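The Floor That Took Two Winters

When I ring Érica Brandão to ask about floorboards, she laughs and tells me to put the kettle on first, because it's going to take a while. She's right. By the time we hang up my tea is stone cold and I know more about sanding than I ever expected to.

Érica bought her old weatherboard place in Talpur fifteen years ago, when the hallway was still covered in three layers of lino and something she describes as "a sort of green felt, God help us." Under all of it were the original boards. "I sat down on the floor and had a bit of a cry," she says. "Happy crying, mostly."

She'd set aside $2,000 and one winter. It took two, partly because she pulled the nails by hand (she still has them, in a biscuit tin) and partly because she changed her mind about the colour. The first stain was far too orange. "My sister came in and said it looked like a sauna. So back to the sander I went."

What she wanted in the end was something quieter, browns with a little grey in them, where the grain could do the talking. She tried 13 samples on offcuts and carried them from room to room all day, watching them in the morning light and again under the lamps.

Does she have favourites among the boards? Of course she does. There's one near the kitchen door with a dark patch she nearly replaced. "I'm so glad I didn't. It's the first thing I look for when I come home."

Her advice is to live with your samples for longer than you think you need to, and to buy decent knee pads.
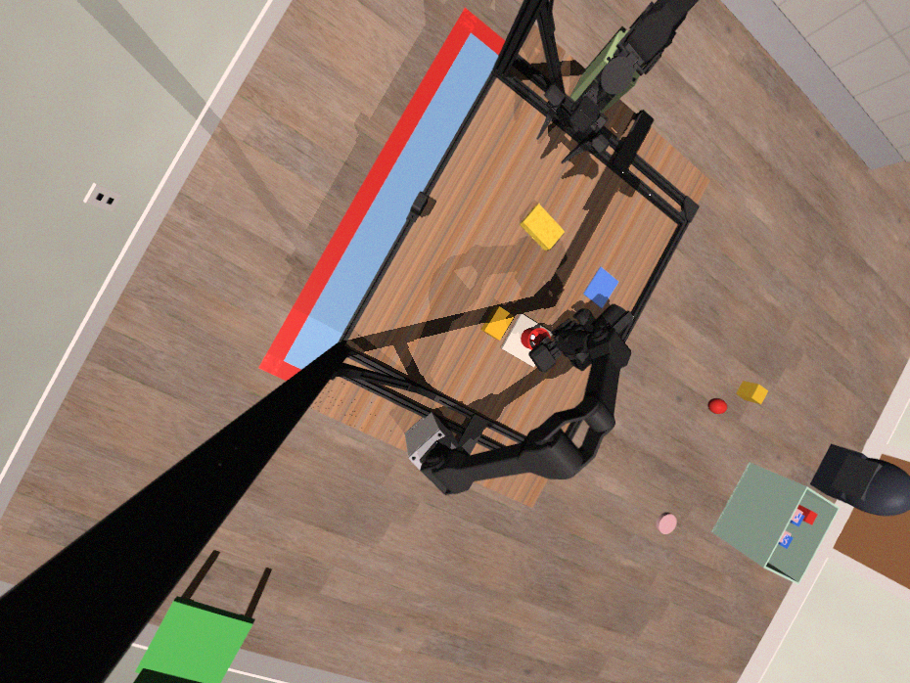 Arvid Nyberg wrote in to say he agrees about the knee pads, but he'd never pull nails by hand again, and he wishes we'd asked Érica which finish she used over the stain.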